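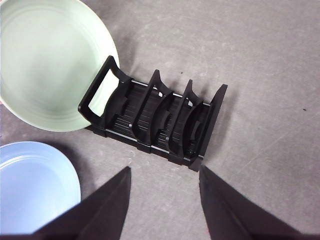

What does a jury do?

When a person is accused of a crime, somebody must decide if the accusation is true. In many courts this job belongs to a jury. A jury is a group of ordinary people, often twelve of them. They can be bakers, bus drivers or teachers, and they do not need to study law before.

Let us take a story from the town of Nodilbridge. A town official, Mr. Mkhize, was accused of taking money from a building company with the name Guvex. The law calls this a bribe. A bribe is a gift or money which is given so that a person with power will do you a favor.

The court sent letters to 200 people, and from them the jury was chosen. Zanele Dlamini was one of the twelve. For many days she listened to witnesses and looked at papers. One paper was 61 pages long!

The judge, Nobuhle Le Roux, did not say who was right. Her work was to keep the trial fair and to explain the law. She told the jury: "You may not talk about this case at home, and you may not read about it in the news."

At the end the jurors went into a closed room to talk. They had to be very sure before they could say "guilty". If they had a real doubt, they had to say "not guilty" – even if they did not like Mr. Mkhize at all.

Words to remember

Witness: a person who tells the court what he or she saw or knows.
Verdict: the decision of the jury.
Juror: one member of a jury.

Ask at home if someone in your family was ever a juror. They are allowed to tell you about it when the trial is over, in most places.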